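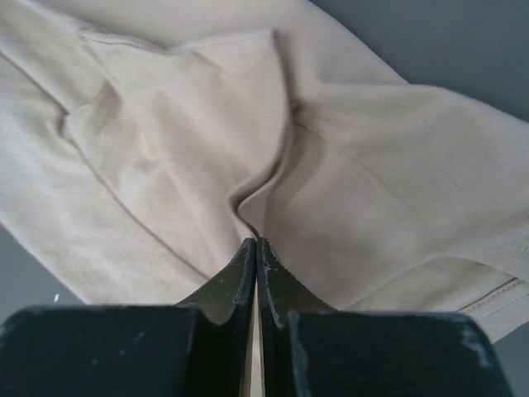 Minutes of the cell maintenance meeting, folding cell 2, Mondgate site
9th March
By the cell upkeep group

The meeting opened with the minutes of the January meeting, which were accepted with one correction: the spare finger set is kept in the drawer under the controller, and the earlier minutes had it in the tool crib. The main item was the condition of the gripper fingers. The dark finish has rubbed away in patches on the right finger base, and the right fingertip is scuffed and chipped along its upper rim and inner edge. The left side has light scratches and dust but no comparable wear. The tips still close together on a single fold of knit. It was agreed that the loss of finish alone is not grounds for a change, but a chip on an inner edge is, as it can pull a thread in light jersey. The right fingertip will be replaced. The left will be replaced with it so that the pair stays matched.

1. Fingertip change

The counter stood at 3646 closes since the last change. There was a question whether this is high or low. The records before January are incomplete, so no interval was set. The counter will be reset when the new tips go on and the figure written in the cell log.

Procedure as agreed: park the arm at the service position, lock out the cell, drop air, remove the old tips, wipe the seats with a dry cloth, fit the new tips finger tight, close the gripper by hand to line up the points, then tighten. The last change was done with the points slightly out of line and the cell missed picks for most of a shift. Anyone doing the job should check the points against a strip of paper before handing back.

Old tips are to be bagged and labeled and kept until the next meeting. They are not to go back in the spares drawer.

2. Wrist camera

The lens will be cleaned at the start of each shift with the cloth in the camera kit. Shop wipes are not to be used. The mount was checked and the screws were tight. After the tips are changed, the calibration routine is to be run before any garments are loaded.

3. Pick settings

The Vullavar controller still has two recipes for T-shirts, one of them left over from setup. Operators have loaded the wrong one at least twice. The old recipe will be renamed and moved out of the operator menu. Closing dwell on the current recipe stays at 800 ms. A proposal to shorten it was put off until the new tips have been run.

It was also asked whether the pick point should be kept away from ribbed bands and hems. The double stitching at a hem is thicker and the grip is less even there. A trial will be run on plain panel picks only and the misses compared with the present setting.

4. Table surface

Lint and small specks on the table have been showing up in the camera view. The table is wiped at the end of the day only. This will change to a wipe at each break as well. No solvent on the table.

5. Spares

Two sets of tips are on order from Nallotex. Delivery was quoted at 30 days. The set in the drawer will be used for the present change, so there will be no spare in the building until the order arrives. The purchase request is number 227. The Saarela site has the same gripper and will be asked to lend a set for that period.

6. Any other business

The air line at the base of the arm rubs on the guard bracket at full reach. A sleeve will be fitted during the same lockout as the tip change. The label on the cell 2 isolator is hard to read and will be reprinted.

Next meeting to be set after the new tips have been fitted and the pick trial is complete.

Related items
Folding cell 2: January minutes
Lockout steps for folding cells
Wrist camera calibration sheet
Spares list, Mondgate and Saarela
Vullavar controller: recipe names and menu access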